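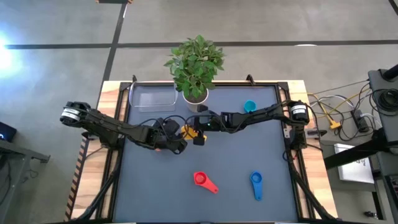 The Urkside Museum of Civic Life had 11 weeks to mount its first exhibition on the history of voting by mail, and Ingvild Forsberg had spent five of them arguing about a comma. It sat in the title, between "Licked" and "Sealed," and the board wanted it gone. She argued from the end of a long table with pale wood down both sides and a blue-gray top, on a concrete floor that sent every word back to her slightly louder.

"People will think it's about envelopes," said Yevdokiia Holovko, who had been hired to design the thing and was paid by the day.

"It is about envelopes."

"Then keep the comma."

The centerpiece was the Parstead ballot, on loan from the Lundgren family, who maintained that it had decided the 4000-vote mayoral race of their great-grandfather's time. He had won by 900. Ingvild had pointed this out in the wall text, gently, and the family had written back to say they would prefer the word "pivotal."

She tried "pivotal to some." She tried "pivotal in feeling." Around four in the afternoon she tried a sandwich.

"What if we let visitors vote on it?" Yevdokiia said. "A little box by the door. Pivotal, yes or no."

Ingvild thought it was the best idea anyone had brought her since April, and said it was fine. They built the box - gray, with a brass slot - and set out a stack of cards.

By closing time on opening day the box was full. Yevdokiia unfolded the first card, read it twice, and passed it over.

It said there should not be a comma.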